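Quiambao Fiber & Garden Forum > General Chat > Line drying vs. the dryer in a damp house

hillside_parisa
Posts: 424
Sat 10 June

Hello everyone, it's Parisa Talebi again, the one with the leaky porch. We moved into my aunt's old place in the spring and the dryer gave up two weeks later, so I've been hanging everything on a line between the porch post and the plum tree. I love it more than I expected to! The sheets smell wonderful and I get ten quiet minutes outside before work. My trouble is the cotton T-shirts. They come in stiff as cardboard, and the necks are going wavy where I peg them. My mother pegged at the shoulders, my aunt swore by the hem, and I've been switching back and forth like a person with no convictions at all. 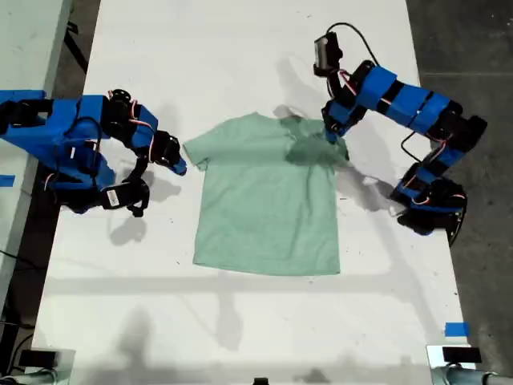
Should a T-shirt be pegged by the shoulders or by the hem?
By the hem, upside down, with the pegs at the side seams where the cloth is strongest. That's what my aunt's old housekeeping book says, anyway, and I'd love to hear whether any of you have had better luck with something else.

belmonte_j
Posts: 3402

Welcome to the line drying club, Parisa! Your aunt was right, in my opinion. I've been hanging shirts by the hem for 37 years and the only necks I've ruined were the ones I hung in a hurry. Give each shirt a good hard snap before it goes up (two snaps if it's been sitting in the basket) and you'll lose a lot of that cardboard feeling. I'd also cut your detergent in half. Most of us use far too much, and what doesn't rinse out dries right into the cloth.
– Jayson Belmonte

plumandpeg
Posts: 190

I have to disagree with Jayson here, with affection. Hem pegging gives you two little ears at the bottom of every shirt, and if you don't iron (I don't, life is short) you wear those ears all day. I put mine on hangers and hook the hangers over the line, with a peg on each hook so the wind can't walk them down to the neighbors. Takes up less room too.

belmonte_j

Hangers are fine for button shirts, but a wet T-shirt on a hanger gets those pointy bumps at the shoulders, and I would take ears at the hem over bumps at the shoulder any day of the week. At least you can tuck the ears in!

plumandpeg

Only with the skinny wire ones. Use the wide kind and you won't see a bump.

hillside_parisa

You two are a treat. I did one load each way this week so I could report back. The hem shirts did get ears, small ones, and they came out when I rubbed them between my hands. The hanger shirts looked nicer but took until supper to dry, because I had crowded them. Half the detergent made a big difference to the stiffness, so thank you, Jayson, for that. The one thing I still can't settle is seams.
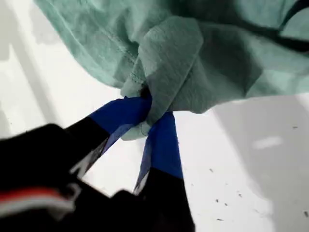

The side seams and the bit under the arms are always the last to dry, and I keep folding shirts that feel done and then finding a cool, clammy line down the side the next morning. I've started turning everything inside out, which helps, and it's kinder to the colors as well. My aunt used to bring the wash in at four whatever the weather and finish it over the backs of the kitchen chairs – I thought that was just her way, but now I wonder if it was all about the seams.

dirance_lane
Posts: 37

Kitchen chairs, yes! My grandmother did the same. By July you won't need them unless you get the evening damp we do. I check seams with the inside of my wrist, since my fingertips are useless after hanging out a whole load.

belmonte_j

Wrist is good. I use my cheek, but my wife says it looks odd from the road.

plumandpeg

Parisa, try leaving a hand's width between the hangers next time and let us know how you get on. I'm not giving up on you yet.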